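Bumstead puts folding claims to the test, starting with the laundry pile

Most advice about clothes and linens promises a calmer home by the weekend. Bumstead, the household advice service, doesn't believe it, and is releasing a sorting guide in June that makes no such promise.

The guide, called Pluneck, came out of a trial in 147 homes. Households were asked to sort one mixed pile of fabric a day for 31 days, using whatever method they liked. Plenty of them quit the fancy folds early – too slow, and the stacks fell over anyway.

"I've read that a drawer of upright shirts will change my life," said Marjan Fallahi, who wrote the guide. "I tried it. I had a drawer of upright shirts and the same life. What I wanted was to find the black pants before work."

Pluneck asks for very little. Pull out the big dark pieces first, then the brights, and leave anything puffy for the end. Patterned cloths get a pile of their own. Fold flat, in half and in half again, and stop there.
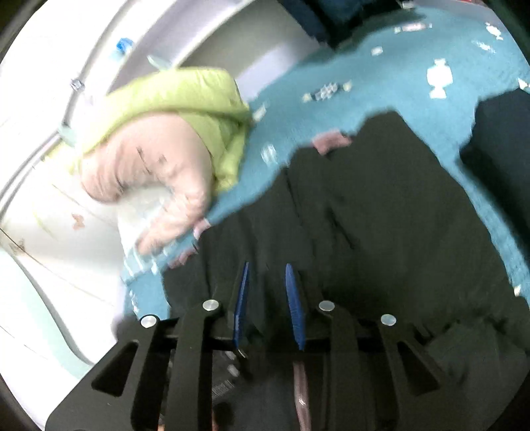

Do you need to buy boxes or dividers before you start?

Leave them in the store until the sorting is finished. A box bought too early tends to get filled with things that should have been given away.

Negin Vahidi, who ran the home trial, is careful about the results. "People told us they felt better about the pile. I'd like to see if they still feel that way next year. We don't have that answer, and I'd be suspicious of anyone who says they do."

Bumstead will print 1000 copies, with 150 set aside for libraries. The guide has no shopping list and no before-and-after pages. Readers who want to argue with it can do so at the Gavalas store on Saturday, where Fallahi will be sorting piles that visitors bring in.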